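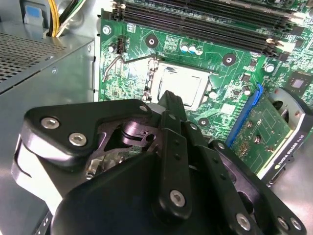

4.2 Contract length and playing time

Figure 2. Open desktop case with motherboard, four memory slots and processor.

We pulled 472 player contracts from the Trurndale league files, all signed in the July window. Goalkeepers left out, see section 3. Each deal was coded by length, guaranteed share and age at signing, then matched to minutes played the season after. Two coders (Sheehan and Mockus), disagreements settled by Bite.

Main result first. Players on longer deals did not play less. Slightly more, in fact, but the gap closes once age goes in the model. Older players sign short, sit more. Nothing suprising there.

Guaranteed money is a different story. Where the guaranteed share was over 80 per cent, coaches stuck with the player longer through a slump — same pattern at Riven and at Jaunzems, weaker at Trelovent, where the roster turned over mid-season and half the comparisons fall apart. We kept Trelovent in anyway. Dropping it makes the effect look bigger than we think it is.

Minutes under a 4000 cap only. Loan spells were counted toward the parent club, which Kalniņš argued against, and he may be right. Rerunning with loans assigned to the host club moves the estimates a little but the sign holds.

Injuries are the weak spot. Clubs report them however they like and one lists "soreness" for nearly everything. Baranauskienė's earlier coding scheme was used where the entry was usable, otherwise the spell was treated as missing. Not ideal.

Bonus clauses not analysed here. Most files give the total and not the trigger, so theres no way to tell an appearance bonus from a signing one. Left for section 5.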